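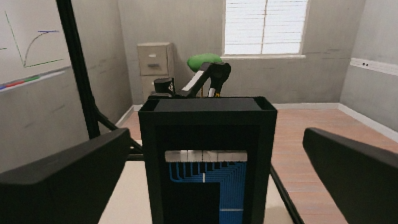
Maysoun Semaan 来信问，淡季歇业的客栈为什么还留在表里，她按房型筛选时总会碰到。这些记录是有意保留的，筛选时请加上 status 字段，取值 open 为营业，seasonal 为季节性歇业，closed 为已停业。默认导出不做过滤。

Orar 海岛住宿数据集

Orar 收录海岛和沿海小型住宿的基本信息，包括客栈、度假小屋和家庭旅馆。当前版本共 1690 条记录，分属八个海岸片区，每条记录对应一处住宿，同一业主名下的几处分开登记。连锁酒店和邮轮客舱不在收录范围内。

文件说明
stays.csv 主表，一行一处住宿
rooms.csv 房型表，通过 stay_id 与主表关联
ferry.csv 离住宿最近的码头及接驳方式
notes.txt 录入过程中的零散备注，格式不统一

主表字段
stay_id 编号，停业后不再分配给别家
name 住宿名称，保留业主自己的写法
coast 所在片区代码
status 营业状态
checkin 最早入住时间，24 小时制，当地时间
meal 含餐情况，取值 none、breakfast、half、full
beach_min 步行到海滩的分钟数，由业主填写，未经核实
pets 是否接受宠物，空值表示没有答复，请勿当作“否”处理

来源与整理
信息来自业主填写的问卷，由 Bilal Kassab 和 Evie Garside 录入，Georges Moussa 负责核对片区代码。问卷有西班牙文、法文和阿拉伯文三种，Amparo Benítez 统一了房型名称。原文中“海景房”和“侧海景房”的界限各家不同，rooms.csv 里保留了原文一列，view_raw，合并后的取值放在 view。

已知问题
Stiter 片区有超过 60 条记录缺少接驳信息，当地码头改建后班次还没有重新登记。
Akl 片区的 beach_min 偏小，有几家填的是开车时间，已知的几条在 notes.txt 里标了出来。
价格字段在上一版中删除。各家报价的币种和含税口径差别太大，换算后无法比较。需要价格的请直接联系住宿方。
六条记录的名称完全相同，经核对是不同的住宿，请用 stay_id 区分。

读取
文件为 UTF-8 编码，逗号分隔，首行为字段名。用电子表格软件打开时，stay_id 要设为文本，否则开头的零会丢失。Stikus 的导入工具可以直接读取主表和房型表，ferry.csv 需要手动指定关联列。

更新
每年 3 月旺季登记开始前更新一次，平时只改错。发现错误请提交 issue，写明 stay_id、字段名和正确的值，有业主网页的附上链接。业主要求撤下的记录会在下一次改错时删除，编号保留。

许可
可用于研究和非商业用途，转载时注明数据集名称和版本号。业主联系方式不随数据发布，请不要自行补入后再公开。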